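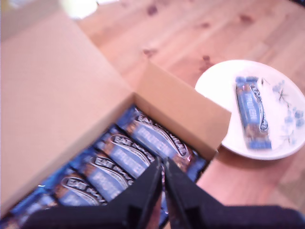
December, twenty to seven in the morning

Breakfast was an Eat Natural bar, and lunch will be as well. I ordered what I believed to be a sensible quantity of snacks for the new job and got the quantity suitable for crossing a small ocean. The boxes are stacked under the coat hooks where the boots used to live. The boots have moved to the bathtub.

I tried to give some away. Khairul Manurung took two and said he'd had a big breakfast, in the tone of a man being asked to take a kitten. Gun-woo Son read the whole back of the wrapper, folded it up very small and asked if I was doing okay. I said I was doing protein. He didn't laugh, so I said it again on the stairs, where it went no better.

The blue is a good blue, I'll say that for them. Very shiny. When I got up for water last night the row of them in the open box caught the kitchen light and for a second I thought I'd left a phone on. Then I stood there and ate one over the sink at 2 a.m., like a raccoon with a pension plan.

Spent $74 on all this, and have been avoiding the bank app ever since. The same $74 would have bought the good olive oil, a haircut, and a sandwich made by another person. Mother will ask what I'm eating. I plan to say "nuts, mostly."

Cleared the table before work, in theory. In practice I moved the mail to the chair, moved the mail from the chair to the windowsill, and opened a letter from Prakari telling me my storage unit is going up again. Unit 2459. I can't remember what's in it apart from the rowing machine and a lamp I told my sister was broken. I could put the bars in there. I could visit them.

The cardboard flaps won't stay shut now that I've bent them back, so the box just sits on the table with its mouth open. I put a cookbook on top and it slid off and landed on my foot. The cookbook is 200 ways with lentils, a gift, never used for lentils.

Later, nearly nine at night

Took a handful to the office in my coat pockets and forgot to take them out. Sat down in the budget meeting and crackled. Every time I reached for my pen, crackle. The woman from Rarna stopped talking and waited for me to finish, which I hadn't realized was something I could do.

Made eggs for dinner. Ate them standing up, next to the box. Had a bar after.

Need: eggs, dish soap, stamps, somewhere to put the boots.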